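**Unit 2 — Pile fabrics at home: handling and folding**

In the last unit we worked with flat fabrics, such as printed cotton. Pile fabrics behave in a different way, and the students should touch them before they read the table on page 65.

Pile has a direction. Move your palm over the cloth: one way it lies down, the other way it stands up. The color also seems to change with the light, so please compare two pieces only side by side.

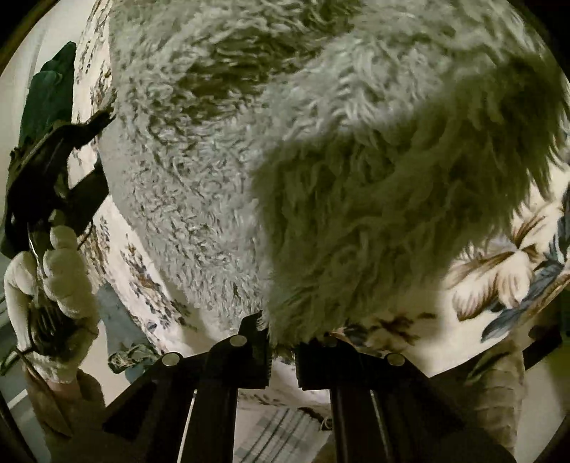 When you lift a shaggy throw, take it by the corner and let the weight hang. Do not pull on single locks. Fold with the pile inside — two folds are enough — and store it without pressure on top.

For the Lorel samples, write down the weight (ours is 800 grams) and the pile direction with an arrow.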